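Lolen Desk Cable Kit review: good ties, bad clips, buy it anyway?
Posted by Isla Rankin, September 16, 2018

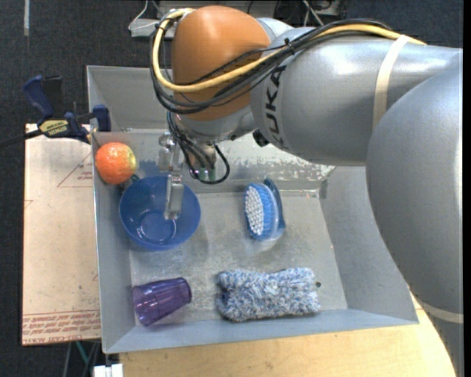

Cable ties are boring and I have opinions about them. Got the Lolen kit because the back of my desk was a mess — monitor, speakers, printer, lamp, two chargers, the router, all of it going down behind the filing cabinet into one power strip I could only reach lying on my stomach. What I wanted was this look. Yellow cable, bundle of black ones going nearly the same way, one small black tie near the start holding it together. Even there the tie has its end sticking out, so I feel better about mine. I never trim them flush either and then I scratch my wrist reaching for the power strip. More on that below.

What's in the box

100 plastic ties, black, one length only. A roll of hook and loop strip you cut yourself. 13 stick-on clips. A fabric sleeve with a zipper. A sheet of little write-on labels. No scissors, no instructions apart from a drawing on the lid that shows a desk with one (1) lamp on it. Must be nice.

I paid $11 on sale. Normally a couple of bucks more I think, didn't write it down.

The ties

Good. Really no complaints. They pull smooth, they click, they hold. Tried to yank one open by hand and gave up before it did. They're a bit stiff when new so the thin speaker wire wants to slide out the side until you get them snug. Don't over do it, you can see the jacket pinch if you pull hard and I don't love that on anything carrying power.

One length is a pain. Too long for a single phone charger, a little too short for the fat bundle where everything meets. I ended up chaining two together there. Works. Ugly.

Trimming: use real flush cutters. Kitchen scissors leave a point. I have the scratch.

Hook and loop strip

Best thing in the kit and they barely mention it on the package. I used it for anything I unplug a lot, so laptop charger, headphones, the printer cable that gets carried to the other room. Cuts clean, no fuzz on the edges yet. Should of started with this and only used plastic on the stuff that never moves.

If they sold just the roll I'd buy the roll.

The clips

Bad. Sorry. The adhesive is that thin foam stuff. I wiped the desk down first, let it dry, pressed each one and waited overnight like a responsible person. Woke up, two on the floor. A week later more on the floor. The ones still up are holding a single skinny wire each and doing fine. Anything heavier, forget it. Underside of my desk is unfinished wood so maybe that's on me, but whose isn't?

Replaced them with the Starnov screw-in ones I had left from the Christmas lights. Those need a pilot hole and a bad mood but they stay put.

Zipper sleeve

It's OK. Gray, soft, hides everything. Problem is you have to plan ahead — plugs go in before you zip and once it's closed, adding a cable means opening the whole thing back up. I added a cable after three days. Of course I did. The zipper pull is also tiny and ends up at the bottom by the floor where you can't see it.

Looks great from the doorway though. My sister noticed, and she doesn't notice anything in this house.

Labels

Write on them with a ballpoint and it smears. Marker is fine. Stick them near the plug end and not the device end, learned that lying on my stomach again trying to figure out which black cord was the router.

Versus the other ones

Had the Pramanik set at my last place. Nicer clips, much worse ties, they went brittle by December and started popping on there own. Also tried a Urport tray, the kind that hangs under the desk and holds the power strip too. Different thing really. Costs more, you need to drill, and if you rent you may not want to. But if you own the desk and never plan to move it, get a tray first and ties second. I'd have saved myself some time.

There's also a big bag of 600 plain ties at the hardware store and if ties are all you want, get that. You will have ties forever. You will find them in your coat.

Quick answers because people asked last time

Can you reuse the plastic ones? No. Well, with a pin, but no.
Does it work for behind a TV? Sure, the sleeve is better there than at a desk, less swapping.
Kids or pets? Pick up the trimmed ends right away, they fly.

Score

Ties 4 out of 5. Strip 5. Sleeve 3. Labels 2. Clips 1 and that's for trying. Call it three and a half total. At the sale price I'd get it again and toss the clips in the junk drawer. Full price, probaly not, I'd get a roll of strip and a bag of ties separately.

Will update if the last few clips come down. One's looking at me funny.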